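Hurkard is looking for playtesters and one part-time tester lead

Posted July 12, 2023

Hurkard is an open-source storage and hauling mod for block-building games. It adds crates, carts, rail hoppers and a sorting desk that moves items between them. The current release has 57 blocks and items, and nearly all of them can be turned off in the config file. We are getting ready for the next major version, which changes how crates save their contents, and we need people to try it on real worlds before it goes out.

There are two ways to take part.

Playtesters (unpaid, remote)

You will get a test build every two weeks and a short list of things to try. Most of the work is ordinary play: build a base, fill it up, log out, come back and see if your items are where you left them. When something breaks you file a report on our tracker with the log attached. A report that says "it crashed" with no log gets closed, so please be ready to find your log folder.

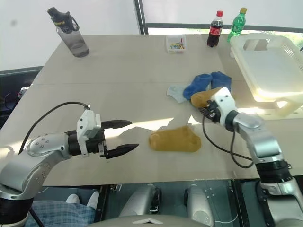 We expect three or four hours of play per build. You can skip a build if you tell us beforehand. If you miss several in a row without a word, we will give your place to the next person on the list.

What you need:
A legal copy of the base game
A computer that can run it with at least a small modpack loaded
A world you don't mind losing, or a backup of one you do
Enough written English to fill in a bug report
Age 16 or over

We would especially like to hear from people who run small servers. The Breltgate bug, named after the server where it was first reported, only shows up when two players open the same crate while a cart is unloading into it. We have fixed it twice and it has come back twice. Single-player testing does not catch it.

Tester lead (paid, part-time, remote)

The tester lead reads incoming reports, merges duplicates, tries to reproduce crashes and writes up what the developers need to know. You will also write the task list that goes out with each build and answer questions in the testers' channel. The work comes to 76 hours over the whole test period, heavier in the week after each build. Payment is by the hour and the rate is sent to everyone we interview.

You should have:
Experience playing or running modded servers
The patience to read long crash logs — you don't have to be able to fix the code
Some practice with an issue tracker, for any project
Clear, polite writing

Knowing Java helps but is not required. You will report to Kanyarat Intarasuk, who maintains the storage code. Kittipong Suwannarat handles networking and the server builds, and will be your contact for anything involving lag or desync.
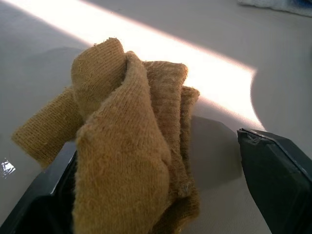

Knit fabric up close, with the stitches showing.

What testers get

Everyone who files at least one usable report is listed in the credits file under whatever name they choose. Testers also get early access to Srithong, the companion texture pack, and can ask for a slot on our Grollcombe test server. Grollcombe is wiped with each new build, so don't put anything there that you want to keep.

There is no nondisclosure agreement. You can stream or post screenshots of test builds as long as you say which build it is. Please don't re-upload the files or put them in a public modpack. The final release will be fine to use in packs, same as before.

How to apply

Use the form linked on the project page. For playtesting, tell us your operating system, how much memory your machine has and which other mods you usually run. For the tester lead job, add a link to one bug report you have written, or paste the text of one, along with the hours you can work and your time zone.

Applications for the lead job close at the end of July. Playtester sign-up stays open until the list is full.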